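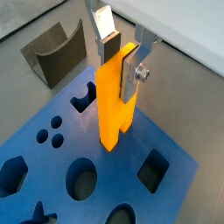
Wrist camera view, forked yellow piece over the foam board.

Wrist camera or fixed camera for judging grip on a two-finger gripper?
Posted by Nghĩa Ung, Apr 11, 2025

Our laboratory is comparing two sets of finger pads on a Veltia parallel gripper, using a foam shape-sorting board as the test piece. The controller is a Mostisel unit on firmware 2119. We record a wrist view and a fixed view of every trial and must select one of them for scoring. Guidance from members who have made the same choice would be appreciated. 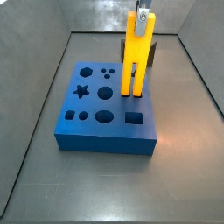
Scoring should begin with a written rule for contact, and the camera should be selected to suit that rule. Our own rule concerns the moment the part meets the board. The fixed view serves this well, as the thin dark line where the two yellow tips meet the foam can be read directly. It is less useful for the pads, and we would not rely on it to measure tilt.

Chiến Tạ
The fixed camera is sufficient. We used one for the Giáp trials in March and had no complaints.

Lợi Châu

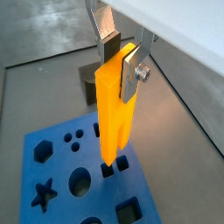 Reading time: 1 min

I must respectfully disagree with the reply above. If the pads are the subject of the comparison, the wrist camera should be primary. It shows the dark pad against the left face of the part and how far the longer prong extends past the shorter one. Both matter when the part shifts in the grip. The difficulty is depth – a prong just above the board can easily be scored as touching it.

Our practice is to score grip from the wrist view and contact from the fixed view, with both recordings on the same clock. Of 600 trials scored in this manner, very few required a second review. Please also lock the exposure on both cameras before starting, as bare metal fingers reflect a good deal of light. The Ela logging tool will accept two streams if the buffer is set to 3306 or higher.

Châu Nông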